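3.2 Storage of mixed small goods in open boxes

The second part of the study dealt with containers that hold goods of no single kind. In the interviews carried out at Horcombe, householders used several names for such a container (the odds box, the bits box, the put-away box), and the name was found to be a poor guide to its contents. A box called a craft box might hold batteries and a tape measure. For this reason the coding scheme drawn up by Mikkelsen and Du disregards the name given by the householder and records only what is in the box when it is opened, how the items lie in relation to one another, and where the box is placed while it is being sorted.

Each of the 30 households was visited twice. At the first visit the householder was asked to bring out one open-topped box or tray used for mixed goods and to set it down wherever they would normally go through it. No instruction was given as to surface or room. The householder then removed the items one at a time, saying aloud whether each was to be kept, moved or thrown away. At the second visit, in September, the same container was asked for again and the procedure was repeated. Two coders worked independently from the records of both visits. Where they differed, the case was passed to a third (Venckus), whose decision was final.

The surface on which sorting took place was of more interest than had been expected. The pilot work at Quintela had assumed a table, and the first version of the recording sheet had no field for anything else. A bed was used often enough for the sheet to be redrawn. Householders who chose the bed gave much the same account of it: the surface is wide, small things do not roll off it, and the box can be reached from more than one side. The drawback, which they also named, is that a box on a soft surface does not sit square, and loose items drift towards the lower side as others are lifted out. The coders were therefore told to take the position of each item before the first removal and to ignore any later movement.

Items were coded on four scales: rigidity, wrapping, outline and overlap. Rigidity ran from fully rigid (a carton, a tin) to fully soft (yarn, cloth, plush). Wrapping recorded whether the item was bare, banded, bagged or boxed. Outline was marked as regular or irregular. Overlap was the most laborious, as it required the coder to state for each item which others lay on it or under it, and to leave the field blank where this could not be settled by eye.
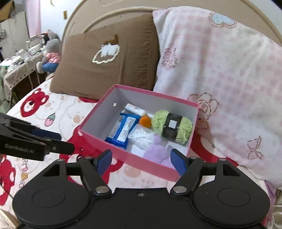 Figure 4. Open pink box of mixed goods on a bed, including banded yarn, a slim carton, a glossy packet, a clear bag of thin white items and a plush toy.

Agreement between the coders was high for wrapping and for outline. It was lower for rigidity, and most of the disagreement came from two classes of item. The first was the filled packet, which one coder tended to treat as soft on account of its film and the other as rigid on account of what it was taken to hold. The second was yarn in the skein. A skein held by a paper band is firm at the band and slack at both ends, and neither end of the scale describes it well. Following a discussion with Botha, banded skeins were given a code of their own, and the earlier sheets were corrected to match.

Overlap gave the greatest difficulty. Transparent bags were a particular source of error. The contents of a clear bag can be seen, and coders were inclined to enter them as separate items lying under the bag, when by the rules of the scheme a bag and its contents form one item until the bag is opened. Highlights on creased film also hid whatever lay beneath, so that flat pale goods on the floor of a box were sometimes missed at the first pass and entered at the second. Flat items of the same shade as the lining were missed more often than any other class. A second pass by the same coder, made after an interval, was added to the procedure for all boxes with a pale interior.

Some regularities can be reported. Long items were commonly laid at a slant to the walls of the box. Where the householder was asked about this, the usual answer was that the item would not fit otherwise, although when tried it often did. Soft items tended to be found on top of or in front of bagged goods, and were the first to be lifted out. Thin cartons were found near the walls, often leaning. Plush toys were present in boxes from households both with and without children, and were almost always coded as kept, even where the householder could give no use for them.

The shape of the container had less effect than its depth. In shallow trays nearly every item could be named without moving anything, and the removal order followed the wishes of the householder. In deeper boxes the order was set largely by what lay uppermost. Rectangular boxes with upright walls, such as the card and plastic types sold under the Futetti name in the study area, lay between the two. Holes in the walls, where present, were noted on the sheet but played no part in the analysis.

Seven boxes were left out of the comparison between visits. In these cases the container had been emptied or given away, or the householder brought out a different one and could not say what had become of the first. For the boxes that remained, the change in contents was small in comparison with the amount that had been marked for removal. Goods declared unwanted at the first visit were frequently still in place at the second, in some cases in the same bag. Tran has suggested that the spoken decision stands in for the act itself, but the present data do not allow this to be tested, as no household was visited without the sorting task having been set.

The limits of the method should be stated. The householder chose the box, and may have chosen a tidier one than usual. Position was recorded from above and from one side only, so depth within the pile was judged and could not be measured. The final version of the coding sheet, dated 2018-05-27, is the one used for all results given below; sheets filled in under the earlier version were recoded in full. Copies of both versions are held with the Kanden project papers, together with the notes on cases decided by the third coder.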